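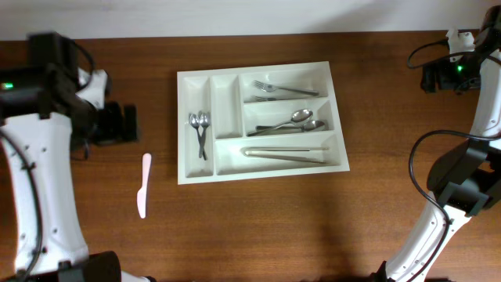 ## Moving the kitchen, part whatever

Sunday, March 25, 2018

Quick one tonight, have to be up at 6.

So the kitchen is sort of moved. Sort of. Boxes in the hall, boxes on the stairs, one box in the tub. I labeled them all in January like a responsible adult and then ran out of labels and started writing "misc." There is a lot of misc.

What I wanted to get down before I forget: drawers. The old place had deep ones. New place has shallow ones and only two, so the cutlery tray question has eaten my entire weekend. Measured twice. Still bought the wrong size. Drove back to Trutstead, stood in the returns line, drove home, measured again, different number. Tape measure was bent at the end. Great.

Things I've learned so far:

- measure the inside of the drawer, not the front. Obvious. Didnt do it.
- the Gruvberg shelf unit is fine but the screws are junk, use your own
- the Lullholm cabinet is 70 inches tall and my stairs have opinions about that
- plastic picnic knives multiply in the dark. Tossed a whole bag, kept a few for cake

Spent $200 on the shelf and the cabinet together, which felt ok until the plumber quoted me some $700 for moving the sink over. So the sink stays where it is. I'll learn to love washing dishes facing a wall.

Paint next. I had my heart set on a gray-green called Østergaard and then held the card up by the window and it looked like old soup. Back to plain white probably. White is fine. White goes with everything and I already own the roller.

Still can't find the can opener. Or the good scissors, wich I need to open the box the good scissors are probably in. Dinner was crackers.

More when the floor guy calls back. He said Tuesday.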